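Last updated November. Typed this up fast between orders so forgive the mess. If your question isn't on the page, email the shop and we'll add it.

# Cork boards and pin-up supplies - common questions

## Ordering

**What sizes do the framed boards come in?**

Small, medium, large, and the long hallway one. The Pildale is our medium and it's what most people want for a kitchen or a desk nook. The Ninora is the long skinny one. Measurements are on each product page, outside edge to outside edge, frame included.

**Do you cut custom sizes?**

Unframed sheets yes, framed no. Send us width and height and say which is which. We get a lot of emails with two numbers and no clue which way the board hangs.

**How long till it ships?**

Framed boards, 8 working days. Loose sheets and pins go out quicker. Orders that land after noon on Wednesday usually miss that week's truck.

**Can I order for a school or office?**

Yep. Over $800 we'll do an invoice instead of card. Biggest one so far was a school job that came to $3,508 and it went out on two pallets, so big orders are fine, just give us some warning.

**Do pins come with it?**

No. Sold seperately. Tub of flat-head pins is item 454, mixed colors, no choosing.

## Hanging it

**What hardware do I need?**

Two screws and two wall anchors for small and medium. Four for large and for the Ninora. Hangers are already on the back. Screws are not in the box - walls are too different, you'd end up buying your own anyway.

**Can I use sticky strips?**

Small board only. Clean the wall first, let it dry, press hard, then wait overnight before you put anything on it. We've had the medium come down off strips. More than once. Please don't.

**Portrait or landscape?**

Either. Hangers are on all four sides of the Pildale. The Ninora only hangs sideways.

**Bathroom? Garage?**

Garage ok if it's dry. Bathroom no. Cork swells, corners of the frame open up, and that's not covered.

## Care

**How do I clean the cork?**

Soft brush or the brush end of a vacuum, low power. No spray. For a mark, barely damp cloth, dab it, leave it flat til dry.

**It smells when I open it.**

Normal. It's the cork and a bit of the glue. Prop it up in a room with a window open for a couple days.

**Will the pin holes show?**

Less than you'd think. Cork closes up a good bit once the pin is out. If you always pin in the same corner you'll wear a soft spot, so move things over now and then.

**Crumbs are coming off the surface.**

A few at first, fine. Brush it once and it should settle. If it keeps shedding after a couple weeks, send a photo and we'll look at it.

**Can I paint it?**

Sure, plenty of people do. Flat wall paint, thin coats, roller not brush. Tape the frame. Once it's painted we can't take it back.

## Using it

**How do I lay out a board so it doesn't turn into a pile?**

Do it flat on a table before it goes on the wall. Put the big stuff down first, then fill in. Keep one empty patch for whatever shows up next week. Only pin once you like it, and take a quick phone picture so you can put it back the same way if somebody bumps it. 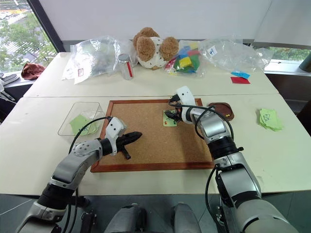 **Do small cards need their own pins?**

We get asked this for recipe cards, loyalty cards, flash cards, all of it. One pin at the top is plenty for anything light. Two if there's a fan or a door nearby. A little printed card like the green and yellow one doesn't need much cork, so start with it upright and see how much room you've got left before you turn things sideways to squeeze more in. Speckled cork is busy too - small print reads easier with some bare space on every side. For cards you don't want holes in, pin on both sides of the card and let the pin heads hold the edges.

**Magnets?**

No metal in these. You want the Wunderlich panel, it's steel behind fabric, different page.

**Does the frame color match the photo on the site?**

Close. The wood stain varies batch to batch, some come out redder, some browner. If you're hanging two side by side order them together and put a note in the box at checkout, we'll pick a pair.

## Returns

**Can I send it back?**

30 days, not painted, not drilled. A few pin holes are ok. Keep the corner protectors, we need them on for the return trip.

**It came with a dented corner.**

Photo of the corner, photo of the carton, order number. Send to the Namon help desk and we'll ship another. Don't toss the carton until you hear from us.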